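Ticket: Brandmeldeanlage Haus Bendby, wiederkehrender Feueralarm Linie 3
Standort: Sedthorpe
Angelegt: April 2021
Gemeldet von: Birger Engström
Bearbeitung: Nautiyal Service, Pushpa Pant
Priorität: hoch (von mir gesetzt, vom Service auf »normal« geändert, von mir wieder auf »hoch«)
Status: offen

Fehlerbild
Die Zentrale (Hokanmont, Firmwarestand laut Display aktuell) löst auf Linie 3 Feueralarm aus, ohne dass es brennt. Kein Rauch, kein Geruch, keine Staubarbeiten im Haus. Die Feuerwehr rückt jedes Mal mit vollem Löschzug an, läuft die Linie ab, findet nichts und stellt zurück. Der Einsatzleiter hat beim letzten Mal gefragt, ob wir die Anlage eigentlich warten lassen. Ja, tun wir. Bei Nautiyal.

Beim ersten Anruf hieß es, vermutlich habe jemand unter dem Melder geraucht. Der Melder hängt im abgeschlossenen Technikgang. Den Schlüssel habe ich.

Eintrag 1, Service
Melder getauscht, Sockel gereinigt, Linie zurückgesetzt, Probealarm in Ordnung. Ticket kann geschlossen werden.

Eintrag 2, Engström
Bitte nicht schließen. Alarm in derselben Nacht, gleiche Linie, gleiche Adresse. Der neue Melder meldet also genau dasselbe wie der alte. Ich glaube nicht an zwei defekte Melder hintereinander an derselben Stelle. Hat jemand die Leitung gemessen? Im Prüfprotokoll steht dazu nichts, das Feld ist leer.

Eintrag 3, Service
Eine Leitungsmessung ist im Wartungsumfang nicht enthalten. Empfohlen wird die Absenkung der Empfindlichkeit auf 50 Prozent.

Eintrag 4, Engström
Abgelehnt. Wer einen Brandmelder auf halbe Empfindlichkeit stellt, hat am Ende Ruhe auf dem Display, mehr aber auch nicht. Außerdem möchte ich sehen, wer das gegenüber dem Versicherer unterschreibt.

Ich habe den Ereignisspeicher ausgelesen. Vor jedem Feueralarm steht eine Störung »Teilnehmer kurzzeitig nicht erreichbar«, die sich von selbst wieder löscht. Diese Meldung taucht zum ersten Mal im Oktober auf, also nach dem Umbau der Lüftung und lange vor dem ersten Fehlalarm. Im Wartungsbericht wird sie nicht erwähnt. Entweder hat den Speicher keiner gelesen, oder man hielt es für unwichtig. Beides gefällt mir nicht.

Eintrag 5, Engström
Selbst nachgesehen, was ohne Eingriff in die Anlage geht:
Steckverbinder an der Zentrale: fest.
Batterien: Spannung laut Anzeige gut, Einbaudatum nicht lesbar.
Leitungslänge laut Revisionsplan: 300 m. Im Plan fehlt allerdings der Abzweig, der im Technikgang hinter der neuen Lüftung verschwindet. Nach meiner Schätzung mit dem Maßband kommen mindestens 50 m dazu.
Schirm am Abzweig: sieht aus, als wäre er nirgends aufgelegt. Ohne Öffnen der Dose kann ich es nicht sicher sagen, und öffnen darf ich sie nicht.

Anhänge zu Eintrag 5 (2)
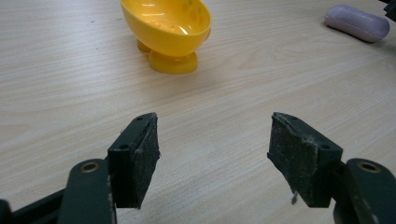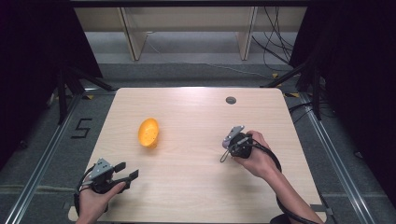

Pushpa Pant: Den Ereignisspeicher habe ich mir jetzt schicken lassen und komme zu einem ähnlichen Ergebnis wie Sie, mit einer Einschränkung. Ein offener Schirm erklärt die kurzen Ausfälle, aber nicht zwingend den Feueralarm. Dafür müsste der Melder beim Wiederanlauf einen falschen Wert übertragen. Bei dieser Baureihe würde ich das nicht ausschließen, belegen kann ich es im Moment nicht. Ich messe die Linie vor Ort durch, beide Richtungen, und öffne die Dose. Die Empfindlichkeit bleibt auf 100 Prozent. Der Vorschlag mit der Absenkung kam nicht von mir.

Eintrag 7, Engström
Danke, das ist der erste Eintrag, mit dem ich etwas anfangen kann. Trotzdem drei Punkte, bevor jemand anfährt:

Wenn die Linie für die Messung abgeschaltet wird, brauche ich das vorher schriftlich. Die Brandwache im Technikgang stelle ich, die Abmeldung bei der Leitstelle macht der Service. Beim Meldertausch war es umgekehrt vereinbart und dann hat keiner abgemeldet.

Die Messwerte bitte als Zahlen ins Protokoll. »In Ordnung« hatten wir schon.

Wer zahlt die Einsätze? Die Rechnung der Gemeinde liegt bei mir, und ich habe nicht vor, sie zu begleichen, solange die Ursache offen ist.

Eintrag 8, Pant
Abschaltung und Abmeldung übernehme ich, Formular folgt. Messwerte kommen als Tabelle. Zur Rechnung kann ich nichts zusagen, das habe ich an die Leitung weitergegeben.

Eintrag 9, Engström
Formular erhalten, falsche Liniennummer eingetragen. Bitte korrigiert noch einmal schicken. Ticket bleibt offen.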